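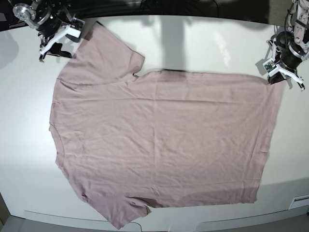
## 3. Matches, Teams and the Trouble with Fifth Sets

We should say a little about how volleyball is played in the Oltex League before getting to the numbers, as readers who grew up with another competition may picture something quite different. The league has 14 women's teams, most of them from towns small enough that the gym is shared with a school. Matches are best of five, the last set goes to 15, and visiting teams usually travel by bus on the day of the match. A team that plays away in Roussel in the evening can easily get home after midnight, and many of the players have work or classes the next morning.

Our question was a simple one, and coaches have been asking it for far longer than we have. Does a team that has just come through a five-set match on the road play worse in its next match? Everybody in the league seems to have an opinion (we heard several very firm ones over coffee in August), but the opinions did not agree with each other, and we were curious enough to go through the score sheets.

We worked from 349 completed matches. The set scores came from the league's own paper sheets, which Romain Delorme typed into Cellura, the scoring program most of the clubs already use. He then went back and checked every fifth set by hand – a patient piece of work, and the study would be much weaker without it. Matches that ended early through injury or a power failure were left out.

**Figure 2.** Pale pinkish-lavender cloth in soft folds.
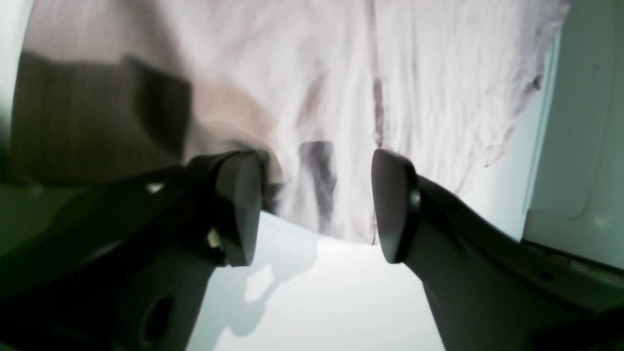
### 3.1 What We Counted as a Tired Team

A team was called "tired" if its previous match had gone to five sets, had been played away, and had ended less than three full days before the next first serve. We went back and forth on this for quite a while. A looser rule would have given us more matches to work with, but it also would have swept in teams that had enjoyed a nice long rest, and that did not sit well with us. Under the rule we settled on, 22 matches had a tired team on one side of the net and a rested team on the other.

For each of these we looked at points won in every set, with service errors counted separately. We chose service errors with some care. A serve is the one moment in the game when a player has the ball to herself and plenty of time to think, so a change there is harder to blame on the opponent.

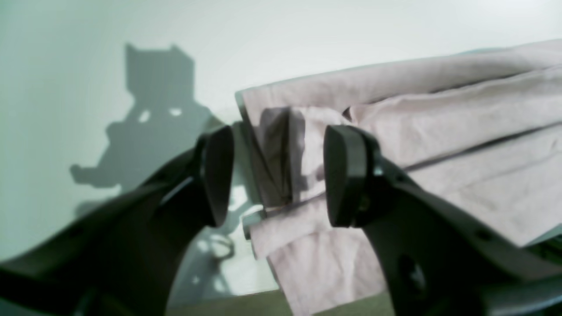 We also wanted to be fair to the weaker teams. A side near the bottom of the table will lose a good many matches however well it has slept, and a plain win-loss count would have treated all of those losses as signs of fatigue. Each team was therefore compared with its own results from the rest of the season, home with home and away with away. The clubs whose rosters changed a great deal at midseason gave us the most trouble here. Cevum, for one, brought in a new setter and two new middles over the winter break, and we treated its two half-seasons as though they belonged to separate teams.

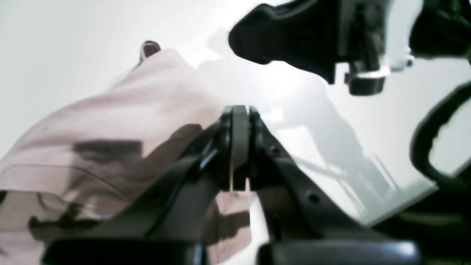 The same choice was made for two other clubs, and we reran everything with their seasons left whole to see whether it mattered. The direction of the results stayed the same, although the spread grew wider. We would ask readers to keep the small number of tired-team matches in mind all the way through Section 4, where the set-by-set results are given, and to treat the fourth-set figures with particular caution, as 5 of the 22 matches were over in three.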